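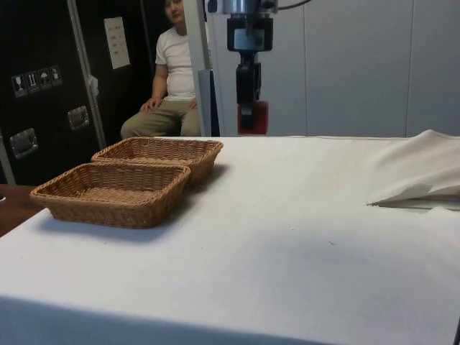
3. Condition of lending stock

3.1 Scope of the survey

The survey covered 413 play items held by seven toy libraries in the Ratovau district. All were intended for children under school age and all had been lent at least once in the 14 months before the survey began. Battery-operated toys, books and soft toys were left out, as the libraries keep separate records for them and replace them on a different cycle.

Each item was examined by two members of library staff working apart from one another. They recorded the state of the surface, the corners and edges, and any dents or marks, using the four-point Torvik scale, on which a score of one means as new and a score of four means unfit for lending. Where the two scores differed by more than one point, a third person examined the item and that score was used.

Share 14 | Comments 7

3.2 Findings on wear

Wear was found mainly at edges and corners. Plain shapes such as blocks and cubes tended to show small scuffs along their edges while the flat faces remained sound. Figure 2 gives an instance of wear of this kind. Items with moving parts followed a different pattern, with damage gathered at joints and axles, and were far more likely to be given a score of three or four.

Storage had a clear bearing on the results. Libraries that kept blocks in deep bins reported more dents than those that used shallow trays or baskets, although the Zumberg branch was an exception. Its stock was kept in bins throughout the period and scored well, possibly owing to the low number of loans in the summer.

Staff at several branches noted that borrowers seldom reported scuffs when returning a toy. Missing pieces were reported much more often. The present return form asks only whether the set is complete, and this may explain the difference.

Figure 2. Red cube with small scuffs along the edges and a thin dark mark or dent across the front face.

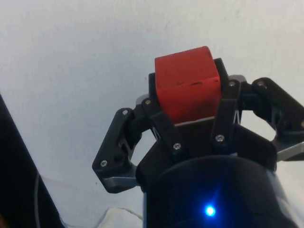
3.3 Views of borrowing families

A short questionnaire was returned by 242 families. Most said that they would accept a toy with visible scuffs provided that it was clean and complete. Chipped or flaking surfaces were viewed less kindly, especially by families with a child under two. Answers from the Fornow branch were received after the closing date in July and are reported separately in the appendix.

We use cookies to improve your visit to this site. Accept | Manage settings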